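Dull patches on a dark marble countertop – etching or leftover sealer?
Posted in Kitchens & Surfaces

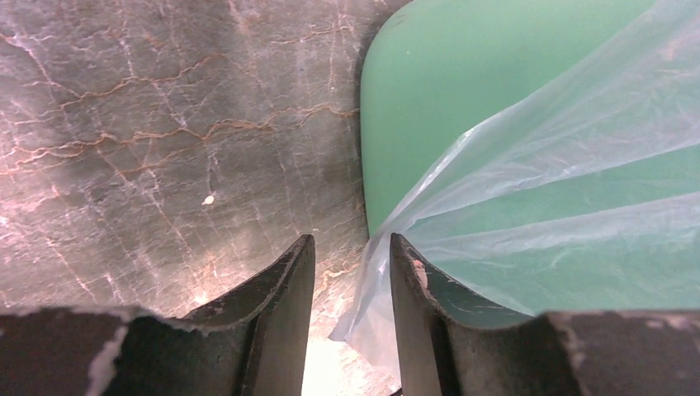

We moved into a house in Skeralgate in February and the kitchen came with dark gray marble counters. The previous owners left a folder of appliance manuals but nothing on the stone, so I don't know when it was last sealed or with what. I've never lived with marble before.

There are dull spots near the sink and one long dull streak beside the stove. They don't show much when you look straight down. If I crouch at the end of the counter in the evening with the under-cabinet light on, I can see them easily. They feel very slightly rougher than the rest. I've tried warm water and dish soap, then a stone cleaner from the grocery store, and neither one changed anything.

My brother-in-law says it's old sealer that has gone cloudy and I should strip it. The man at the tile store in Kalholm says it's acid etching and has to be polished out, and he quoted me $300 for a visit before he'd even seen it. I'd like to know which it is before I pay anyone. Is there a way to tell at home? And can I do the repair myself if it's etching?

The counter is polished, not honed, if that matters. We do cook a lot with lemon and vinegar.

Bianca Ilie

Hugo Gallardo
4 people found this helpful

Lemon and vinegar plus polished marble is almost always etching. The acid reacts with the calcite in the stone and takes the shine off. It has very little to do with sealer. Sealer slows down oil and colored liquids soaking in, but it doesn't stop acid from touching the surface, so a freshly sealed counter can etch the same day.

You can still rule out sealer residue. Pick one dull spot in a corner where you won't mind a mistake. Put a little acetone on a white cotton cloth and rub for a minute or so with the window open. Keep it away from painted cabinets and anything plastic, and turn the stove off first. Wipe with clean water and dry it. If the cloth picks up something gummy or the shine comes back, you had residue, and you can do the rest the same way. If the spot looks the same as before, it's an etch.

For small etches on polished stone, you want marble polishing powder, the kind with a very fine abrasive. Steps I use:

Clean the area and let it dry.
Wet the spot, sprinkle on a small amount of powder, and work it into a paste.
Rub with a damp white felt pad, firm pressure, for 2 or 3 minutes. Keep it moist the whole time.
Wipe off the paste, rinse well, dry, and check it from a low angle.
Repeat if it's better but not finished.

Go a bit past the edge of the spot or you'll get a shiny ring. Don't use baking soda and vinegar, which somebody always suggests. The vinegar will make more of what you're trying to remove.

The streak by the stove might be harder. If you can catch a fingernail on it, the powder won't be enough and you're into diamond pads. I'd pay a person for that part.

Thirumalai Fernandes

Agree with Hugo on the powder. One thing to add for dark stone with a lot of veins: the veins don't always polish at the same rate as the background. On mine, which has rusty colored ones, the veins stayed a little flatter than the gray no matter how long I rubbed. I stopped worrying about it. If you look at a part of your counter that never gets used, like behind the toaster, you may find the veins are less shiny there too, and then you'll know it isn't damage.

Also do the water drop test before you buy sealer. Leave a few drops on the stone for 15 minutes and wipe. If it leaves a dark mark that fades as it dries, the stone is taking in water and could use a coat. If there's no mark, leave it alone. Too much sealer on a polished surface is how people end up with the cloudy film your brother-in-law is talking about.

We keep cutting boards on both sides of the stove now and I haven't had a new etch in that area.

Freya Wragg

just get quartz next time. we had marble at our old place in Cifuentes and it was nothing but trouble, every glass left a ring

Bianca Ilie

Thanks. I did the acetone on a spot by the sink and nothing came off on the cloth, so I've ordered the powder. I can't feel the streak with a nail, so I'll try that myself too, after the sink side.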